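Open day pre-opening inspection, robot hall, Nenine
Inspected by: Kerstin Haugen. Accompanied for most of it by Malte Wiegand, who had the keys.
Date: Fri 27 May

1. Main doors and exits
Both fire doors open fully. PASS
Comment: the left one had the coffee urn behind it. Urn moved. Please leave it moved.

2. Visitor numbers
Limit for the hall is 60 at any one time. PASS, on paper
Comment: Radoslava Gajdoš has a clicker and a firm manner. Last December we had neither.

3. Floor and cables
Cable covers down from the wall sockets to the Vindeo stand. FAIL at first look, PASS at 11.15
Comment: a rug is not a cable cover. I have now written this on two forms.

4. Barriers
Rope barrier one arm's length beyond the reach of the arm, all sides. PASS
Comment: measured with the robot's arm, after Charoen Rojanasak offered his own.

5. Emergency stops
Pendant stop tested, stand stop tested, both latch and both need a proper reset. PASS
Comment: the stand stop is at exactly the height of a curious six-year-old. Steward to be posted there whenever the doors are open. Kvido Vaněk has volunteered, not having met many six-year-olds.

6. Demonstration table (block pushing)
Speed limit set and locked, board firm when leaned on, no sharp edges. PASS with comments

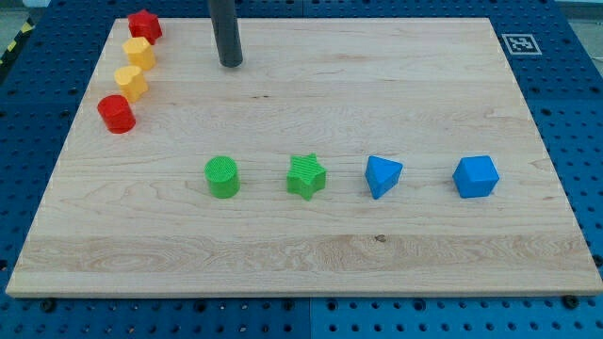
Speed is the part I care about, and Charoen has agreed to leave the slow setting alone even if the audience looks bored. The tool has a blunt, rounded tip, so I have no complaint there. The stars are another matter, as they are the pieces a child will want to pocket, and both the red one and the green one should be on the board when the session closes. Spare blocks go in the Polák cabinet, locked.

7. Talk and handouts
Safety talk under five minutes, given before each run. PASS
Comment: Malte's draft ran to 29 slides. It is now one slide and Malte is not speaking to me.

8. First aid
Kit sealed and in date, on the shelf by the Nidel display. PASS
Comment: plasters only in the adult size.

Outstanding: item 5 steward rota, item 8 small plasters. Kerstin to look again before doors.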